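The Fixture Deserves More Credit Than the Arm

February 2021
Print this article | E-mail this article
12 comments | 38 shares

Most of the questions at the Nava open day in Keludport concerned the arm: its reach, its payload, who made the joints. I think they were aimed at the wrong hardware. The demonstration was assembly of a desktop PC, with processor, memory and hard drive to be placed in a used tower, and the part of the cell that interested me was a piece of gray plastic that does not move.

I build test jigs for a living, so discount my opinion accordingly. But a tower case is a poor workpiece. The cables have no fixed shape, the drive cage blocks one approach, and the socket sits down among parts that must not be touched. Any planning software has to cope with that mess once the arm is inside the case. It should not also have to cope with mess on the supply side.

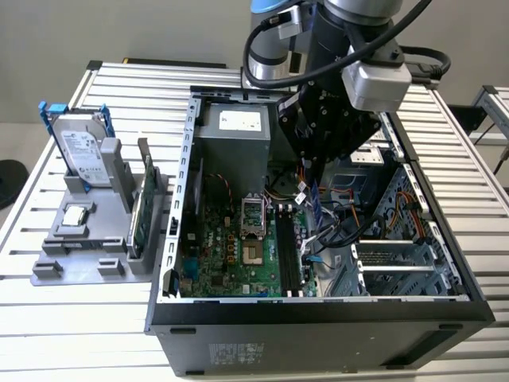 What the fixture does

Nava's fixture gives each component a known pose. The drive stands upright in its blue caddy. The processor sits in a pocket. Memory goes in a vertical slot. These are ordinary decisions, and a bench technician would find most of them unnecessary, which I suspect is why they drew so little attention. A person picks a memory module out of a tray by the edges without thinking. A gripper with stiff links needs clearance on both sides of the part and a surface it can close on.

The clearance is the expensive bit. Holders that clamp the module near one end leave the other end free for the fingers, and the designer has to settle which end before anything is printed. Change the gripper and the panel is scrap. I asked how many versions had been made and was told 3 since December, a low number by my standards.

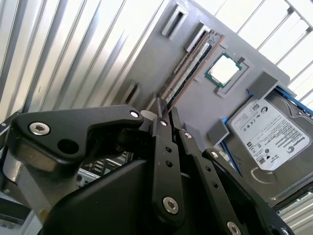
Where I disagree with Nava

The talk after the demonstration proposed that fixtures are temporary, and that better vision will let the arm take parts from an open bin. Rindum made the same claim at its own event, and Sament has it in a brochure. I do not accept it for this class of work. Bin picking solves a problem that a small repair shop does not have. A shop handling 30 machines a week can load a fixture by hand in less time than it takes to clear one failed pick.
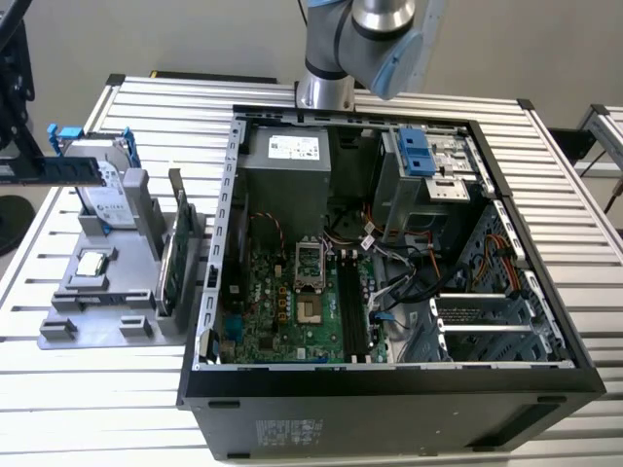
The argument changes at 1,000 machines a week, where loading becomes a job in itself. At that volume, though, I would expect parts to arrive in trays, and a tray is a fixture with a different name. The open bin sits between the two cases and I have trouble finding the customer for it.

Insertion is a separate matter, and there I side with the people who want more sensing. A memory slot is narrow, the module has to meet it square, and the two ends latch under force. No printed part in the supply area can correct an error that enters at the slot.
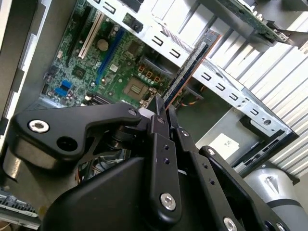

Money spent on force control would be well spent. Money spent on removing the fixture would buy a longer list of ways to stop the line. If Nava repeats the open day, I would ask for the drawings of the gray panel to be pinned up next to the arm's data sheet, with the rejected versions laid out on a bench where visitors can handle them.

12 comments | Share this
Contact | Copyright 2021, all rights reserved | Back to top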